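Boxing up the small things at Kimwood
September 26, 2024

The Kimwood flat has to be cleared by the end of the month, and the part that always drags is the small stuff. Furniture gets a label and goes. Jars, lids, tubes and little cartons sit in drawers until the last night and then travel in a shopping bag.

This time we started with them. Everything from the bathroom shelf and the hall drawers came out first and was sorted on one table, next to an open carton. 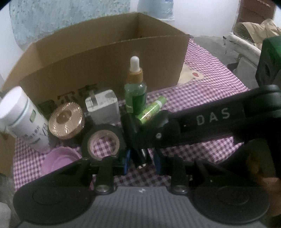
3 min read

A checkered tablecloth stayed on underneath. It keeps lids from rolling, and it can be shaken out when you're finished. The box had been used before and still has its old printing on the front. We don't bother covering that, but we do write the new room on two sides in thick marker.

Line things up in front of the box before anything goes in. A tall white container, a jar with a rose-gold lid and a square white carton all want different spots, and it's easier to see that on the table than at the bottom of a box. Tall items go against the wall of the carton. Square ones make a base. Anything with a screw lid gets tightened, then a strip of tape if it holds liquid or powder.

Fold the front flap down while you work — it saves your wrists and you can see what's already in there.
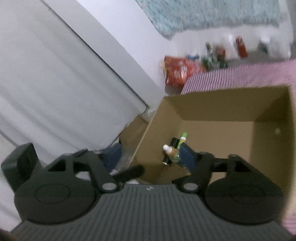

Small items inside the open carton.

Stop before the box is full. A carton of cosmetics and chargers weighs more than it looks, and the stairs at Fumdale Street have 61 steps. Fill gaps with socks or tea towels. Newspaper is fine too, although the ink comes off on pale lids.

We keep a list for each carton, numbered to match. The Kimwood list ran to 13 cartons last week and will probably grow once the kitchen is done. Anything past its date goes in the garbage before it gets a number.

Spare cartons are at the Dandska storeroom, flattened, behind the door. Please take the medium size first and bring back any you don't use. Tape is on the shelf above, three rolls to a household. The Bermúdez unit is next, starting with the linen cupboard.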